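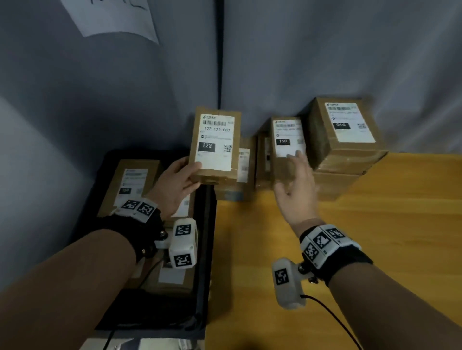

Drondier Opens Small-Parcel Counter in Fletstead

FLETSTEAD, 7/27/25 - Drondier, a local parcel service for small shops and home sellers, has opened a counter for small boxes at its Fletstead depot. Customers can bring in packed and labeled parcels during counter hours and have them sorted for the next truck out.

The new counter handles small and medium cardboard boxes. Larger freight will still go through the loading door at the back of the building, and customers with pallets should keep using the booking line.

Parcels are sorted by hand at a table next to the counter. Each box carries a white label with a barcode and a black tag with a route number in white digits, such as 122, 150 or 010. The digits are large enough to read from a standing position, so staff can place most boxes by eye and scan them afterward.

"Most of what comes in here is small," said Cyprian Pawlak, who manages the Fletstead depot. "It was going through the same line as the big freight and it got held up. A candle maker with four boxes was waiting behind a truckload of shelving. Now she can drop them off and leave."

Drondier tested the route tags for 10 weeks at its Rivis depot before bringing them to Fletstead. The tag was moved twice during that time. It now sits on the main label, where it can be read with the rest of the address information.

The Fletstead counter has three drop-off windows. Two are for walk-in customers, and the third is for account holders who have already printed their labels. Customers without a printer can have labels made at either walk-in window at no extra charge.

Customers are asked to follow these packing rules:

Use a plain cardboard box with no old labels or barcodes showing.
Close the top with packing tape along the full seam.
Put the label flat on one side of the box. Do not wrap it over a corner or cover the barcode with tape.
Keep string and loose straps off the outside.

Boxes that do not meet the rules can be repacked at the counter. Tape is free. Replacement boxes are sold in two sizes and are supplied by Kołodziej, a packaging company that also supplies the Rivis depot.

"Please don't reuse a box with three old labels on it," Pawlak said. "The scanner picks up whichever one it sees first."

The counter is open Monday through Saturday. Parcels handed in before noon leave the same day, and those handed in later go out on the next working day. Account holders do not need to change anything in their accounts to use the new window.

Drondier runs depots in Fletstead and Rivis. Questions about accounts, labels or pickup times can be put to staff at either depot.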